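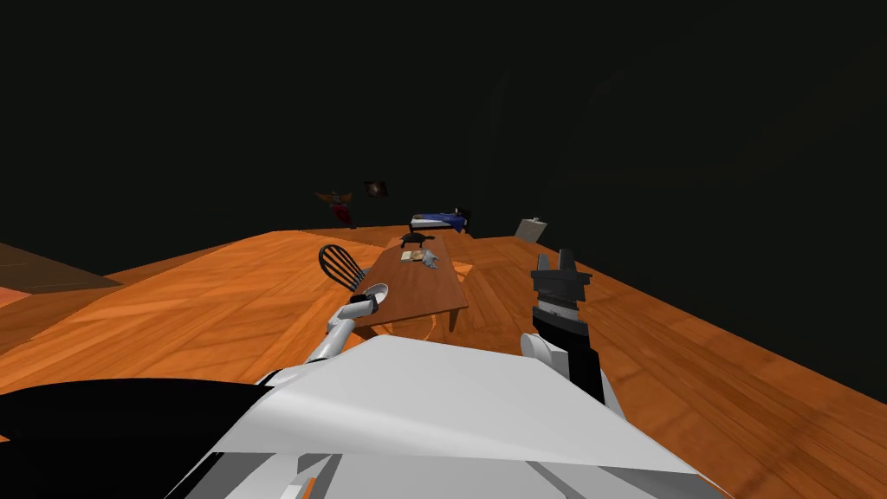 Cameron Trevaskis reckons you should never touch the gripper offsets until you've checked the arm's base joint, and he's told me so in capital letters. Fair enough! I did it his way this month and I'm a convert.

So, the simulated two-armed robot I look after (I call the whole setup Kodau) had started closing its fingers a touch off-centre. My old habit was to nudge the finger offset until it looked right and carry on. This time I zeroed the base joint on each arm first, saved that, and only then went down the chain to the wrist. One joint on the right arm had kept a stale value from April. I put it right, reloaded the room and went round both wrist views with the fingers open.

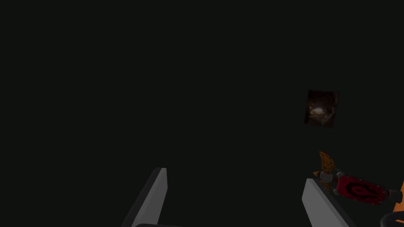 Fingers open in a wrist view, with the red and gold toy weapon just past the right one.

I love this bit. The pale faces of the fingers make a lovely pair of reference edges, so I measure the gap in pixels at the tips: 386 on one arm, and it should match the other within 2. The room is very dark and I keep meaning to add a lamp, but the edges stand out so well that I've left it — for now, anyway.

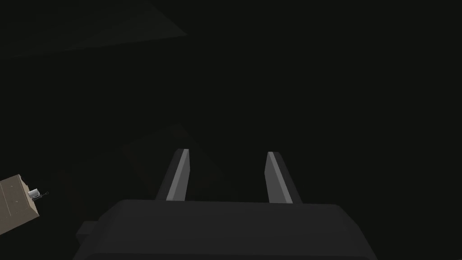

The other wrist view, nothing in the grip, cardboard box over to the left.

After that comes the soak test, which is 76 open-and-close cycles per hand, then a fresh look at the same gap. I write the numbers in a text file called Whitcombe (long story, it was a cat). The file has some 726 lines now and I still enjoy adding to it.

Next job is the collision shapes on the forearms, which I've been putting off since the last rebuild. If you've found a good way to check those, leave me a comment!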